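Généalogie et sources imprimées
Séance 9 – L'avis de décès comme source
Iolo Rowlands
Version du 8 juillet 2025

1. Définitions

On distingue dans ce cours trois types de textes, souvent confondus dans les inventaires.

L'avis de décès est une insertion payante, rédigée par la famille ou par l'entreprise de pompes funèbres à partir d'un formulaire. Il annonce le décès et, le plus souvent, les obsèques.

La notice nécrologique est un texte rédactionnel, signé ou non, publié par un journal, un bulletin professionnel ou une société savante. Elle retrace une carrière et s'intéresse peu à la parenté.

Le faire-part est un imprimé adressé aux proches par voie postale. Il donne en général la liste de parenté la plus longue, avec les titres et qualités des signataires.

L'acte de décès n'appartient pas à cette série. Il relève de l'état civil et sert ici de document de contrôle.

2. Structure de l'avis

La forme varie peu au sein d'un même titre de presse. On relève dans l'ordre :
– la liste des annonceurs, du conjoint aux parents éloignés ;
– la formule d'annonce (« ont la douleur de vous faire part ») ;
– l'identité du défunt, avec le nom de naissance pour les femmes mariées ;
– l'âge, plus rarement la date de naissance ;
– le lieu du décès, qui peut différer du domicile ;
– la date, l'heure et le lieu de la cérémonie ;
– les mentions finales : fleurs, dons, condoléances, défunts rappelés.

La dernière rubrique est la plus négligée au dépouillement. La formule « rappelle à votre souvenir » introduit un conjoint ou un enfant décédé antérieurement et fournit un terminus ante quem pour ce second décès.

3. Ordre des annonceurs

L'ordre suit la proximité de parenté, puis l'âge. Les enfants sont cités de l'aîné au cadet, chacun avec son conjoint et sa descendance. Cette règle souffre des exceptions : enfants d'un premier lit placés après ceux du second, enfant religieux cité en tête, branche absente à la suite d'une brouille. L'absence d'un nom ne prouve donc ni le décès ni l'inexistence de la personne.

Les termes collectifs demandent de la prudence. « Ses neveux et nièces » peut inclure les neveux par alliance. « Les familles parentes et alliées » n'a aucune valeur probante. Le mot « beau-fils » désigne selon les cas le gendre ou le fils du conjoint ; on le transcrit tel quel et on reporte l'interprétation dans un champ séparé.
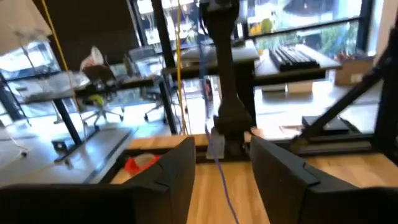
Fig. 1 – Petit objet rouge et blanc sur une table en bois clair.

4. Fiabilité des données

L'avis est composé dans un délai court, par des personnes en deuil, et parfois dicté par téléphone. Les erreurs les plus fréquentes portent sur :
– l'âge, exprimé en années révolues ou « dans sa … année », ce qui décale le calcul d'une unité ;
– l'orthographe des patronymes des gendres et belles-filles ;
– la date du décès lorsqu'il survient la nuit ;
– la commune, lorsque l'établissement hospitalier se trouve en périphérie.

Rappel : une personne « dans sa soixante-quatorzième année » a soixante-treize ans révolus. L'année de naissance obtenue à partir d'un âge seul est toujours un intervalle de deux années civiles, sauf si le jour anniversaire est connu.

5. Étude de cas : la presse de Verkatau

Le corpus de travail est constitué des avis parus dans le Jorkodent, feuille locale de Verkatau, et conservés dans le fonds Rizvi. Les coupures ont été collées sur fiches par le donateur, sans le bandeau du journal. La date de parution est portée au crayon et manque sur une partie des fiches.

Trois cotes sont à consulter :
Rizvi 1683 – avis simple, veuve, quatre enfants cités ;
Rizvi 1744 – avis et remerciements collés sur la même fiche ;
Rizvi 2805 – avis rectificatif, sans l'avis d'origine.

La cote 1744 illustre une difficulté courante. Les remerciements, parus en février, citent une sœur qui ne figure pas dans l'avis. Deux hypothèses sont recevables : oubli lors de la première insertion, ou sœur par alliance comprise dans « toute la famille ». L'acte de décès ne permet pas de trancher, les collatéraux n'y étant pas mentionnés. Il faut recourir à la succession ou au recensement.

Pour la cote 2805, seule l'information corrigée est connue. On ne restitue pas l'erreur initiale par conjecture.

6. Saisie dans Havau

Une fiche par avis et non par défunt. Deux insertions relatives à la même personne donnent deux fiches, reliées par le champ « renvoi ».

Champs obligatoires : cote, titre du journal, date de parution (ou « s. d. »), nom et prénoms du défunt, transcription intégrale. Les abréviations sont conservées dans la transcription et développées dans les champs d'index. Les personnes citées sont saisies dans l'ordre du texte, avec le lien de parenté dans les termes de l'avis.

Une date déduite est mise entre crochets. Un lien de parenté déduit n'est pas saisi : il va en note, avec le raisonnement et la source.

Les avis récents citent des personnes vivantes. Leurs noms sont saisis, mais la case « diffusion restreinte » doit être cochée avant l'enregistrement.

7. Travail à rendre

Transcrire la cote 1683 et établir le tableau de descendance qui en découle. Distinguer par deux signes différents les filiations énoncées et les filiations supposées. Calculer l'intervalle de naissance du défunt. Indiquer pour chaque filiation supposée le document à demander et le service qui le conserve. Deux pages au maximum, tableau non compris.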